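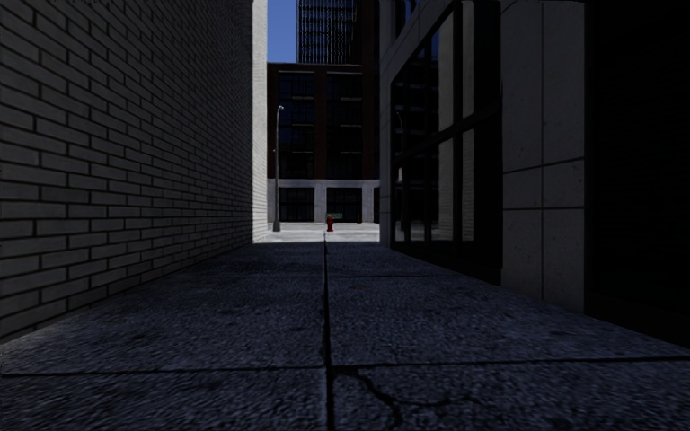
**Speaker notes: delivery robot budget session, 6/1/19**

Start with the money. Most of the room has seen the Irnura quote and will want to know why our number is higher.

**Slide 1: What we're asking for**
- Two sidewalk units from Agbeko, not four. Spares kit and chargers included.
- 16 months of support. The standard 12 runs out before the second winter's data is in.
- Simulation licence from Zenlow, 40 hours of run time a week.

**Slide 2: Why simulation comes first**
- Every route gets driven in sim before we commit to hardware. Alleys, hydrants, lamp posts, cracked slabs, shade running straight into full sun.
- Cracked paving matters for wheel size. Small wheels are cheaper. Kristof has the comparison, ask him to stand up if there are questions.
- Hard light changes matter for the camera package. Don't get drawn into sensor brands.

**Slide 3: Runs to date**
- 351 runs logged, 82 stopped early. Say that plainly.
- Gunvor's team is still sorting the stops into mapping faults and perception faults. Results in October.
- Large glass storefronts are on the list for extra runs. Reflections are their own line in the test plan.

**Slide 4: Costs people forget**
- Storage with power and heat
- Insurance (Jeanine is waiting on the second quote)
- Tire replacement
- Staff time for remote monitoring, almost a full position

Pause here. Roel will likely ask about leasing. Answer: Burkent will lease, but the term is longer than our pilot and the buyout isn't in writing yet.

**Slide 5: Decision needed**
- Approve the sim licence now.
- Hold the hardware order until the October results.
- Kanokwan to bring back a revised winter maintenance figure.

Leave the cost table up during questions.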